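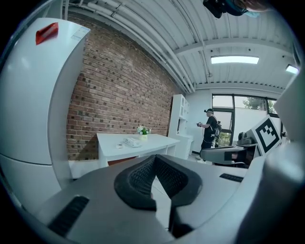 Home Products Tables Cabinets Spare parts Delivery Contact

Salcedo worktop for office kitchens and break corners

2020-07-25
By the Vudanix product desk

Salcedo is a white worktop on slim legs for the part of an office where people make tea, leave their lunch for a moment and open the post. We developed it for our customers who have no separate kitchen, only a piece of wall and a place for the refrigerator. It is delivered as a flat top, a leg frame and a bag with fittings. Article number 2576.

The top is rectangular, with a length of 1540 mm. This length was asked for most often by the offices we supply in Lorkbridge, many of which are in old workshop buildings with brick walls and not much straight space between a column and a door. It gives enough room for a kettle, a tray and one person preparing something, and at the end of the day it can be wiped in a few moves. Please measure your wall at the height of the top and also at the floor. In old buildings these two measures are often different, and the smaller one is the one which counts.

Surface

The upper side has a smooth white finish with a low shine. It accepts normal washing-up liquid and a soft cloth. Do not use scouring powder or the rough side of a sponge. Coffee can stay on the surface for a working day without leaving a mark, but beetroot, curry and the ink of some stamps should be taken away the same hour. Hot pans need a mat under them. We mention this also for offices where nobody cooks, as a pan always arrives one day, usually with soup.

White tops have one weakness and we prefer to say it before you buy. They show crumbs and tea rings more than wood or grey. Some customers find this annoying, others say that it is exactly why the place stays clean. If you are in the first group, please ask us about the grey version, which will be available from September.

Legs and feet

The legs are white, the same tone as the top, and stand at the corners so that the space below stays free. Each foot can be turned out up to 40 mm for an uneven floor. Turn the feet by hand while a second person lifts the corner a little – the thread does not like to be turned under full weight. After one week, check them again and tighten the screws of the frame.

The table carries 120 kg when the weight is spread over the whole top. It is not made for sitting on. A microwave or a small coffee machine is no problem, but place it near the end, over the legs, and leave a hand's width behind it for the air.

Placing it in the room
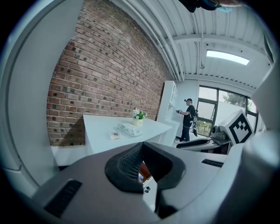
Salcedo can stand with the long side to the wall or with the short side, and the second way is less known but often better. With the short side to the wall, people can come from both sides and the queue at lunch becomes shorter. It also makes a soft border between the kitchen part and the desks. Keep the far corners clear for working and put the things which stay there for a long time towards the back, as with the white flowers in the pale yellow pot, so that packages and post can lie in front of them and be taken away without lifting anything. For a brick wall we recommend to leave a gap of two fingers. Brick gives off dust for years, also when it was brushed well, and in the gap you can reach it with a vacuum cleaner.

Beside a refrigerator, keep enough distance that the door opens completely. It sounds simple, but this is the most common reason why customers write to us after the delivery. Check to which side the door opens before you decide where the table goes. Many refrigerators allow the hinges to be changed to the other side, please look in the manual.

What goes with it

A tall white cabinet on the neighbouring wall takes the cups, the coffee filters and the paper towels, so that the top is not used as a store. Our Flelik tall cabinet has the same white as Salcedo. We suggest to keep daily things in the upper part, where they are easily seen, and cleaning products, spare bags and the big pot in the closed lower part. A low cabinet can be pushed under the worktop if you need more space. Measure first between the legs and not from edge to edge.

Delivery and assembly

The top comes wrapped in paper and card, the frame in a second box. Keep the card and put it on the floor when you assemble, with the white side of the top facing down on it. Two persons and one Allen key (included) are enough. First insert all screws loosely, then turn the table on its feet, push it to its place, and only after that tighten everything. When the screws are tightened too early the frame can stand a little crooked, and it must be opened again.

Within Lorkbridge we bring the boxes up to the room. For other addresses the carrier delivers to the front door, and carrying upstairs must be ordered separately – please write the floor and whether there is a lift.

Feet, screws and the end caps of the legs can be ordered as spare parts. Write the article number in your message and, if possible, which part is broken or lost.

Related products

Flelik tall cabinet, white
Flelik low cabinet on castors
Salcedo worktop, grey (from September)
Spare feet for Salcedo
Heat mat for white tops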